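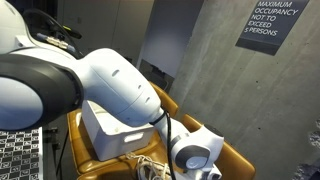 Divora workshop gets its robot arm moving

2022-11-20

The shared workshop Divora reports that its home-built control system for a robot arm is now running. The members began the work in August, after they bought a used arm without its controller from the reseller Stokura. The whole project has cost 3,843 dollars until now, and around 500 of this went to cables and connectors.

The control software is called Tarigan. It was written by members in the evenings and runs on an ordinary desktop computer. In the first tests the arm repeated the same short path for 4 hours and did not stop with an error. The speed is still kept low.

The next task is to make the arm find objects with a camera. For this the group measures the position of the camera with a printed checkerboard board and then asks the arm to reach for simple household things, such as plastic bins and coils of cable. The results are mixed. Large objects with straight sides are found quite well, but thin cables are often missed.

The cabling along the arm is also not final. It is held with straps at the moment, and the group wants to change to a closed sleeve before the speed is raised.

Gira, a smaller workshop in the same town, has asked to use Tarigan for its own arm. Divora plans to publish the code and the wiring plan when the camera part is more reliable. Members who want to help can write their name on the list at the entrance.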